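Grasp points, finally!

24th January

I've been rewriting the grasp selection code for the towel folding project, and I'm having so much fun with it that I keep forgetting lunch. The old version looked for the highest bit of cloth and went for that (fine on a crumpled heap, hopeless on anything nearly flat). The new one scores the outline instead – every stretch of edge gets a number for how well the fingers can reach it, and the planner takes the best candidate the arm can get to without twisting its wrist into a knot.

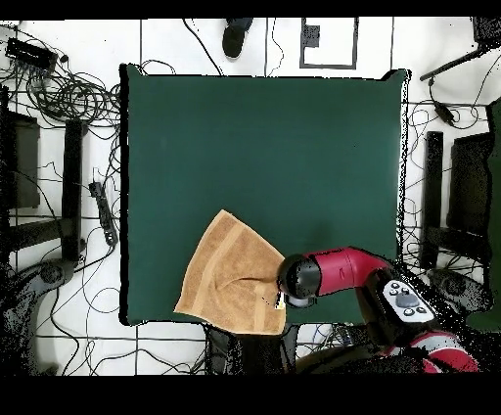
Tan towel, green mat, and a pinch on the right edge.

Scoring takes 40 milliseconds now, so I can rerun it after every move! Denise Sowerby suggested keeping the top 5 candidates and handing all of them to the motion planner, and it cut my "no valid path" errors way down.

Corners are still a pain. A folded-over edge and a real corner look awfully similar in the depth data, and my classifier mixes them up more than I'd like. Gregor MacKinnon thinks I should compare two views before committing, so I'm adding a second look to the state machine next. I also owe the replay viewer a proper scrub bar – it still jumps 30 frames at a time.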